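Vanderleia Frota answers my call on a phone she isn't allowed to name yet, so for the next hour we call it "the gray one." She runs product at Hevetti, and her budget handset goes on sale in January for $240. I've had the older Hevetti as my backup for ages, so yes, I had questions!

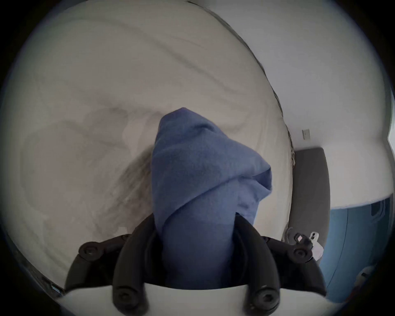
First one: why is there still a headphone jack? She laughed. "Because people write to us. I got 509 emails about the jack after the last model. One guy attached a drawing."

The screen is where the money went, she says. It hits up to 400 nits (the old one was miserable outdoors, and she didn't argue when I said so).
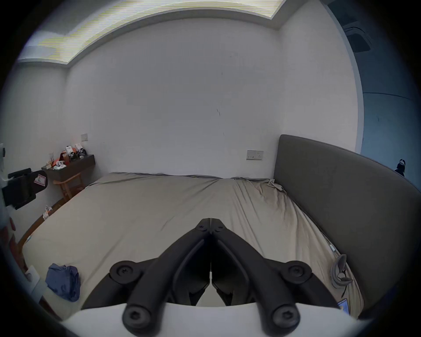
## On batteries and Tatov

Wagner Damasceno joined us halfway through, eating lunch. He does the power side, and he's the one who dropped Tatov as the cell supplier. "Good cells, slow deliveries," he said. "We went with Bastos and I sleep better."

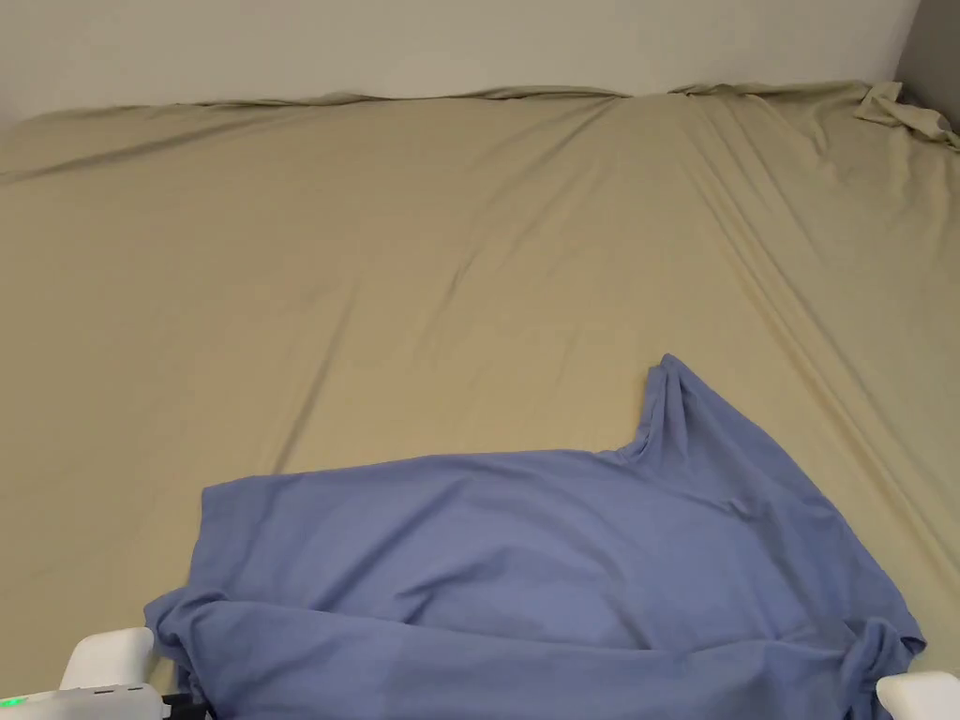 Wagner's own test is pretty low-tech: he streams video at night until the phone dies, then writes down the time. I do the same thing by accident. My phone usually ends up somewhere on a big bed with a creased khaki sheet, playing to no one, so I asked about heat. "We slow charging down once the battery warms up," he said. "You'll lose a few minutes. Fine by me."

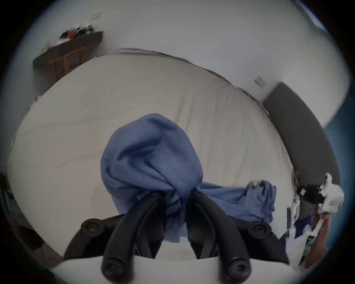
Updates were the touchy part. Vanderleia promises two years of them, handled by the Ondstead team, and she wouldn't budge when I pushed for three. "Ask me after we sell some," she said.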